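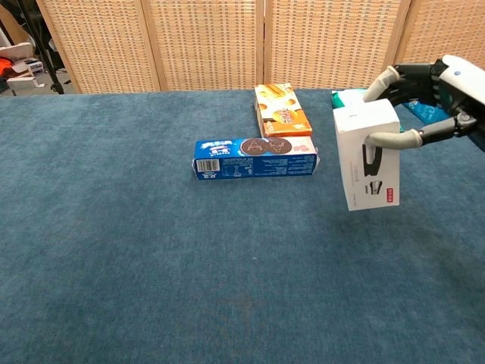
**Private sponsorship of refugees** is when ordinary people, and not a government office, take on the job of settling a newly arrived family. I've kept this entry on our town wiki since November, mostly as I was in one of these groups myself and kept getting asked how it works!

## How it works

A group signs up, raises money and promises to look after a household for a set time. Ours was the Wostow group – six of us, one family of 5, and a rented apartment over on the Warrier side of town. You find housing, get the kids into school, sort out doctors and bus passes, and fill in a lot of forms (bring snacks). The government still decides who gets in and runs the security checks.

## Arguments for and against

Fans say families find jobs and friends faster with neighbors on call. I'm in that camp, but the critics have a point: it can let governments off the hook, and some groups run out of steam. Deepika Rai, who wrote our local handbook, worries most about groups that get bossy about how a family spends its money. Hidayah Ngui thinks the waiting is worse, and ours took 609 days from first form to airport.

## See also

- Resettlement agencies
- Asylum law
- Family reunification (still a stub, please add to it if you know the rules)

Last edited 2021-12-17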